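Rimalis used-car listings data card

Version 3, last changed April 24, 2020
Maintainers: Ghazala Afridi, Didier Texier
Contact for access: Rostam Rostami

Summary

Rimalis is a table of used-car listings collected from dealers in the Clellcombe area. Each row is one listing as it stood on the day of export. The data was put together to test price estimates and to study how long cars stay on a dealer's lot. It covers passenger cars, small SUVs and pickups. Motorcycles, trailers and commercial vans were dropped before release.

Source

Listings come from 117 dealers who use the Ustero stock system. Each dealer's export is a nightly CSV. Exports are merged by the script merge_stock.py, written by Parviz Mazandarani. Private sales are not included. Auction results are not included either, even where the same car later shows up on a dealer lot.

Files

listings.csv – one row per listing
dealers.csv – one row per dealer, with a coded ID in place of the name
price_changes.csv – one row per change in asking price
trim_map.csv – maps free-text trim names to a short code

Fields in listings.csv

listing_id: string, unique within a version
dealer_id: string, joins to dealers.csv
make, model: string, lower case
model_year: integer
trim_code: string, may be empty
mileage: integer, miles
drive: fwd, rwd, awd or 4wd
fuel: gas, diesel, hybrid or electric
transmission: manual or automatic
asking_price: integer, US dollars, before tax and dealer fees
first_seen: date
last_seen: date, empty if the car was still listed at export

Cleaning

Rows with no mileage or no price were removed. Prices below 300 dollars were treated as typing errors or monthly payment figures and were also removed. VINs were used to find repeat listings, then deleted. When the same car appeared at two lots of one dealer, the earlier row was kept.

The drive field needed the most work. Dealers use awd and 4wd loosely, and around 6 percent of the rows for small SUVs were changed by hand using the trim code. Gaétan MacDonald checked the changes against printed brochures. Rows changed this way are not flagged in version 3.

Known problems

The last_seen date marks the end of a listing. It is not a sale date. Some cars go back to wholesale or move to another dealer.

Five dealers joined in February and have a short history. Leave them out of any work on time to sale.

Mileage is as typed by the dealer. Round values are common.

Electric cars are few, and battery condition is not recorded.

Loading

Files are UTF-8 with a header row and comma separators. Read dealer_id as text, or leading zeros will be lost. The Saludo loader does this by default.

License

Research and teaching use only. Do not try to match dealer IDs to business names. 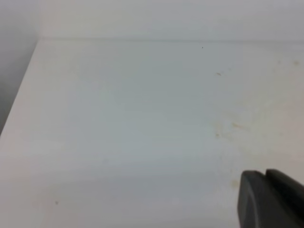 Does asking_price include dealer fees?

Fees and sales tax are both left out. The field holds the advertised price of the car alone, in whole US dollars.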